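Can a Robot Clear My Kitchen Table Yet?

Posted Mar 24, 2023

My kitchen table has a problem, and the problem is small stuff. Rubber bands from the mail. A charging cable. The ring off a milk jug, a marker cap, a button I keep meaning to sew back on. Every evening before dinner I sweep it all into a bowl, and every weekend I dump the bowl out and sort it, and by the following weekend the bowl is full again.

I've wanted a machine to do this for me since I was a kid. I mean it! Other kids wanted the robot to fight crime or fly, and I wanted the one that picked up after me. So when people ask what I'd buy first if home robots got good tomorrow, I don't say laundry (though, please, also laundry). I say the bowl.

I've been reading and watching everything I can find on this for the past few months, and I figured I'd write down where I think things stand. I'm a hobbyist. I fix my own appliances, I've built one very bad robot out of a kit, and I run the stockroom side of a small hardware and garden shop in Drollville, so I think a lot about picking things up and putting them in the right bin. Take it in that spirit.

The chores we already handed over

It's easy to forget how much of this is done. My dishwasher is a robot by any fair reading. So is the washing machine, and the bread maker my sister gave me that I use twice a year. You load them, they do a long boring job better than I would, and they stop when they're done.

What they have in common is that I bring the work to them in a shape they like. Plates go in slots. Clothes go in a drum. The machine never has to figure out what a plate is. All the figuring out is in the loading, and the loading is the chore I still have.

Robot vacuums took one step past that. Mine (I call it Grivalano, after a town in a fantasy novel I never finished writing) goes out and finds the dirt on its own, and I love it like a pet. But before I run it, I have to pick up the floor. Socks, shoelaces, phone chargers, all of it. A single rubber band will wrap itself around the brush, and then I'm on my knees with scissors. So my cleaning robot has given me a new job, picking up small stuff, which puts us right back at the bowl.

Why small stuff is so hard

Try this. Lay a rubber band flat on a smooth table and pick it up using only two fingers, held stiff, with no fingernails allowed. Now do it with oven mitts on. You'll get it after a few tries, probably by dragging it toward you until it bunches up, or pushing down so it pops up a little between your fingers.

That dragging and bunching is a whole bag of tricks you learned before you could talk. You do it by feel. You know right away when you've missed, and you've started over before you've even noticed that you missed.

A robot arm with a two-sided gripper has to come down at the right spot, at the right angle, to within a hair of the tabletop. Too high and it closes on air. Too low and it's pushing on the furniture. And a rubber band never lies the same way twice. A coffee mug is always mug shaped, but a band might be a circle, a bean, a figure eight, or a squiggle half under something else. You can't hand the machine a drawing and say "find this."

Then there's the table itself. Shiny tables throw back the ceiling lights in long white stripes, and a camera has to work out what's a thing and what's just glare. I'd never thought about this until I tried to get my kit robot to find a washer on our countertop. It went for the reflection of the light over the sink. Every time!

Cables are their own special misery. They're stiff one way and floppy the other, and they're usually attached to something, so when you lift one end you get a surprise at the other.

What the work looks like from up close

For anyone who pictures robot research as gleaming humanoids pouring orange juice, I'd like to offer the real thing, because I find it so much more exciting. It's two big black arms and a tabletop with rubber bands on it. 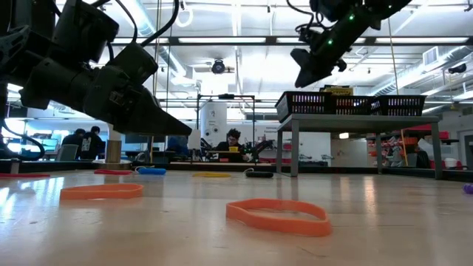 What I'd like it to do at my house

Let me spell out the job, because I think people skip this part. They say "clean up the table" as if it were one thing.

1. Find every item on the table that doesn't belong there. A bowl of fruit stays. A rubber band goes. The permission slip with a rubber band on top of it stays, and the band goes.

2. Pick up each one without knocking the rest onto the floor. This is the step I've been going on about.

3. Put each one where it lives. Bands in the band drawer, cables in the cable box, and mystery parts in the bowl (there will always be a bowl).

Step one felt impossible to me a few years ago, and I've come all the way around on it. Software that can look at a picture and name what's in it has gotten so good so fast that I now think the naming part is the easy part. Whether it can know that the blue thing belongs to my kid and must never be thrown away is another matter.

Step three is mostly driving. Once the item is firmly held, taking it to a bin is the kind of motion factory arms have been doing for decades. They're wonderful at it.

Step two is where I'd put my money if I had any. It's also the one that looks the least impressive on video, so I worry it doesn't get the cheering it deserves. If you ever see a clip of a robot picking a flat, floppy ring off a table on the first try, please stop and clap.

Meanwhile, in the stockroom

At work I have a version of the same problem at a larger size. We get mixed cartons from a supplier in Wunton, and someone (me) has to open them and sort loose hose washers, cable ties, plant clips and hooks into bins. A full delivery runs to 2,000 pieces. It's a morning gone.

You'd think a shop floor would be easier than a kitchen, and in lots of ways it is. The bins don't move. The lights are the same all day. Nobody's homework is mixed in. If I could promise a machine that every carton held one kind of part, all facing the same way, I could have bought something to sort it years ago.

But mixed cartons are kitchens. Everything's tangled with everything. I lift one cable tie and 20 come with it. I shake them, they drop, and I pick again, and I do this while listening to a podcast and thinking about lunch. I'd love to know how you'd teach that shake.

The way a lot of people are going about it now, as far as I can follow, is to have a person steer the arms through the chore over and over, record all of it, and let the software learn from the recordings. I think this is such a neat idea. It means the things I do with my hands without thinking, the drag and the bunch and the shake, might be passed along without anybody having to write them out as rules. I couldn't write them out if you paid me.

How close are we?

My guess, and you can hold me to it: a machine that can sort small parts on a fixed table, slowly, in good light, with a person nearby to help when it gets stuck, is close. Slow is fine with me. If it took all night to do what I do over one podcast, I'd still come in the next morning to sorted bins, and I'd bring it flowers.

A machine that does my kitchen table is further off. It has to be safe around a kid and a dog. It has to fit in a kitchen, and big arms don't. It has to cost less than my car. And it has to be right nearly every time, since one retainer in the trash would wipe out a year of good will.

I go back and forth on the shape of it, too. Do I want arms that hang over the table and fold up out of the way? Something on wheels? A friend from my old repair club, the Odukoya Street Fixers, is sure the answer is a special table with a tilting top that slides everything into a tray, with the sorting done down in the tray where the light and the walls never change. I laughed at first. Now I kind of want to build it. It's the dishwasher trick again, bringing the work to the machine in a shape it likes.

A small test you can run at home

I did this over two evenings in March and had more fun than I expected. Get a pair of kitchen tongs, close one eye, and clear your own table, one item at a time. No scooping, no sliding things off the edge into your hand. Keep track of what gives you trouble.

For me the milk jug ring went fine. The button took 3 tries. The rubber bands were awful, especially the thin ones, and I only got the last one by pinning it against the napkin holder. The dog got the marker cap.

If you try it, tell me in the comments what your worst item was. I'm putting together a list for the tilting table, and so far I've got rubber bands, a guitar pick, and one single playing card, face down.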